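Section 3: Setting up the practice shelf and teaching the first pick

By now your arm is bolted down, the gripper opens and closes on command, and the wrist camera shows up in the Toncombe control panel. Great! This section gets you from a moving arm to an arm that fetches things, and it's the part of the build most people at the Starholm shared workshop look forward to. Set aside an evening for it. Soon-im Min and I wrote these steps while setting up our own bench, and Eun-seong Oh then followed them cold and marked every spot where he got lost, so they should be in decent shape.

What you need

A small two-tier display rack, the kind made for drinks
Cans and glass bottles, all unopened
A table that doesn't rock
Double-sided tape
The printed reach card from the back of this manual
The stop button, plugged in and tested (see Section 2)

CAUTION: Keep the stop button within reach of your free hand for every step below. Don't reach between the gripper fingers while the motors are on, even if the arm looks parked.

3.1 Placing the rack

1. Turn the motors off and swing the arm to one side by hand.
2. Lay the reach card flat on the table with its arrow pointing at the arm's base.
3. Set the rack on the far line of the card, open side toward the arm.
4. Push gently on both ends of the rack. If it slides, tape it down. A rack that creeps a little with each pick will drive you up the wall, and you'll blame the software first (we did).
5. Remove the card and swing the arm back to its home position.

Note: If your rack is made of modules that clip together, press along each seam before you tape anything. A raised edge can catch the bottom of a can on the way out.

3.2 Loading the shelves

Put the tall slim cans up top and the bottles underneath. You want a mix of shapes from the very start, because the grip settings for a can and a bottle are different and it's fun to see the arm switch between them. Leave room for a fingertip on both sides of anything you plan to pick first.

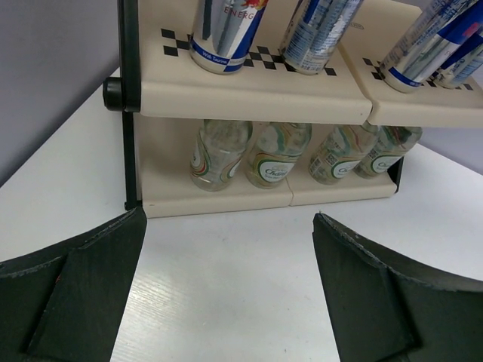 Don't fuss over making every label face front. Samina Jadoon tried perfectly straight rows on her first build, and the arm did beautifully until somebody put a can back crooked. Turn a few, lean a couple, and save a snapshot of each layout from the camera tab. You'll want those later when you compare runs.

CAUTION: Glass bottles come second. Finish all of 3.3 with cans before you try one, and wear eye protection when you do.

3.3 Teaching the first pick

1. Turn the motors on and press Home. Wait for the green light.
2. Open the camera tab. Both fingertips should show, with the rack between them. If one finger is missing from the view, go back to the camera mount steps in Section 2.
3. Set the speed to 2. It will feel painfully slow – leave it there.
4. Choose Teach, then guide the arm by its handle until the fingers are on either side of a can on the upper shelf, below the middle of the can.
5. Press Mark.
6. Close the gripper one click at a time until the can stops wobbling, then press Mark again. Stop there. Thin cans dent easily.
7. Lift the can just clear of the shelf lip, draw it straight back toward the arm, and press Mark a third time.
8. Lower it to the table, open the gripper, and press Save.

Now press Play and watch it go. The first time ours picked a can by itself, Min-kyu Do yelled loud enough to bring people in from the wood shop, and I don't blame him one bit!

9. Put the can back and play the same pick 9 times. Write down any miss and which way the fingers were off.

3.4 If something goes wrong

The can tips forward as it leaves the shelf: lift higher at step 7, and lower your grip point a little at step 4.

The fingers bump the can next door: spread the row out, or come in from the open side.

The bottle necks hit the upper shelf: the lower tier needs a straight pull with almost no lift. Teach it as a separate pick and don't copy the one from the top shelf.

The panel shows code 1343: the gripper closed further than its limit. Press Stop, open the fingers from the Manual tab, and run Home again. If the code comes back, check that the finger screws haven't worked loose.

The arm drifts between runs: look at the tape under the rack, then at the bolts on the base – in that order, as the tape is much quicker to check.

Once you have a clean set of picks from the upper shelf, raise the speed to 3 and repeat step 9. Save your pick file under a new name before moving on to Section 4, where the arm learns to put things back.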